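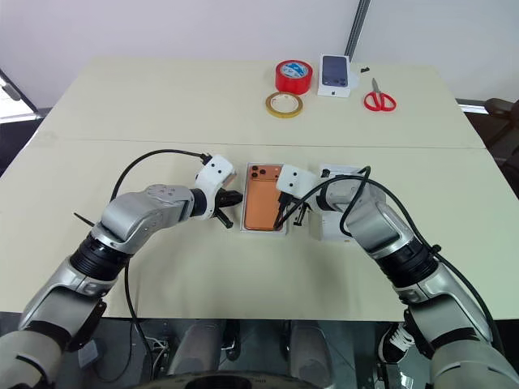

Erkilby > Workshop diary > Faults and fixes

We lost most of September to one cable, and I've been putting off writing it up because I still feel a bit silly about how long it took me to find.

Some of you will remember the packing job from my last post. Two arms, one phone, one box, one charging cable that has to end up where a customer would expect to find it. The left arm had been behaving beautifully. Then, late one afternoon, it stopped halfway through a reach, gave a small shiver and went limp at the wrist. The log said error 2403, which the Winach manual explains as "joint communication lost" and then says nothing more (thank you, Winach).

So I did what everybody does and restarted it. It ran perfectly for an hour - long enough for me to make a cup of tea and tell Ysaline Pons that I'd fixed it. Then it did it again, with a phone in its fingers this time. The phone only dropped a little way into the tray and was none the worse, but my stomach went with it.

I blamed the software for six days. I rolled back the Uddin controller, rolled it forward again, and wrote a rather cross email to a very patient person at Brullier, who supplies our grippers. I even ran the wrist back and forth 1000 times overnight with nothing to pick up, and got not one fault. That should have told me something, because the overnight test never turned the wrist past the halfway mark.

It was Ysaline who spotted it. She'd crouched down beside the base to look for a dropped screw and noticed the gripper cable pulling tight whenever the arm went low and inward. The loop was too short by the width of my hand. Every deep reach tugged at the connector, and one pin had worked itself nearly out of its housing.

We've fitted a longer cable and a proper clamp, so the strain sits on the bracket now. I've also added a rule that after any 2403 the arm stays powered down until somebody has checked the wiring by hand. It's been 11 days without a fault, and I've apologised to Brullier.

Next job is the right arm, whose cable I don't much like the look of either.

We use cookies to remember your preferences. By continuing to read this blog you agree to their use.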